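Fomia moves customer support into the backup program itself

September 2019

Fomia, the company behind the Gulberg backup program for home and small office computers, has released an update that lets customers open a support case without leaving the program. The change is part of Gulberg 66, which went out to all paying customers this month.

Until now, anyone who needed help had to sign in to the Fomia website, fill in a form and attach the program's log files by hand. The log files are kept in a hidden folder, and the folder's location differs from one version of Windows to the next. Support staff often had to write back and ask for the right files before they could start work on a case.

In the new version, a Help tab has been added to the main window. It holds links to the user guide and the customer forum, along with a button marked Report a Problem. Clicking the button opens a short form. The program collects the logs on its own, packs them into a single file and sends them with the customer's message.

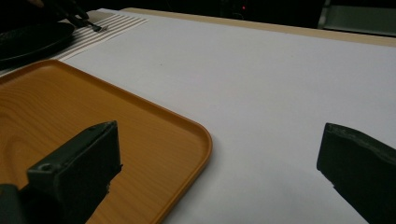 Customers can look through the log file before it is sent and can remove any part of it. File names from backed-up folders are left out by default. A check box on the form adds them back in, for cases where a support engineer needs to know which file caused a backup to stop.

"People would come to us with a failed backup and we would spend the first two messages asking for attachments," said Rhonda Chan, who runs customer support at Fomia. "We wanted the first reply to be about the problem."

The form also asks how urgent the case is. There are two levels, normal and urgent. Urgent is meant for customers who are trying to restore lost data, and those cases go to the front of the line. Fomia said it plans to answer urgent cases within 60 minutes during business hours. It has not set a target for normal cases.

Support cases opened through the website will still be accepted. Customers who use both methods will see all of their cases listed together in the Help tab, with the date of the last reply next to each one. A closed case can be reopened for 60 days, after which a new one has to be started.

The update also changes how the program shows its own errors. Earlier versions gave a number and nothing else, and the customer had to search for that number in the user guide. Gulberg 66 shows a sentence in everyday words, with the number below it. Clicking the number opens the matching page of the guide.

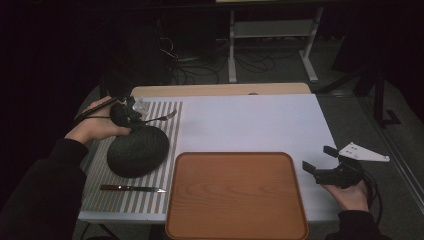 Work on the error messages was led by Brynhildur Eskildsen, a technical writer in the Bunevdale office. She said the old messages had been written by the developers for their own use and were never meant to be read by customers. Her team rewrote them and tried the new ones on office staff from outside the software group. Messages that a tester had to read more than once were sent back for another round of editing.

Some of the longer messages were hard to shorten, Eskildsen said, mainly those that deal with network drives. A drive may be turned off, unplugged or blocked by a password change, and the program can't always tell which. In such cases the message now lists the possible causes, starting with the most common one.

The user guide has been updated to match. It is installed along with the program and can be read without an Internet connection, but the online copy will be corrected more often. The guide has a new chapter on moving a backup to a different computer -- a subject that Chan said comes up in the forum nearly every week.
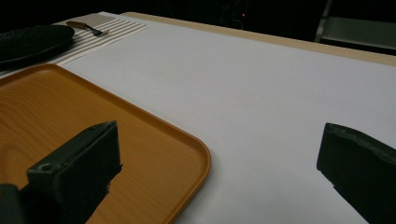 Resellers will get a separate version of the Help tab. Gunnlaugsson, a computer services firm that sets up Gulberg for dental and law offices, took part in early testing. In the reseller version, the Report a Problem button sends the case to the reseller first, and the reseller can pass it on to Fomia with the logs still attached. Gunnlaugsson had asked for this so that its own technicians could handle simple matters such as a full disk or an expired license.

Customers with automatic updates turned on don't need to do anything. Others can open the Settings window, choose Updates and click Check Now. The computer must be restarted once to finish the installation, and any backup that is running should be allowed to complete first.

The free version of Gulberg will get the new error messages and the user guide, but not the support form. Users of the free version can still post questions in the customer forum, where Fomia staff answer as time allows.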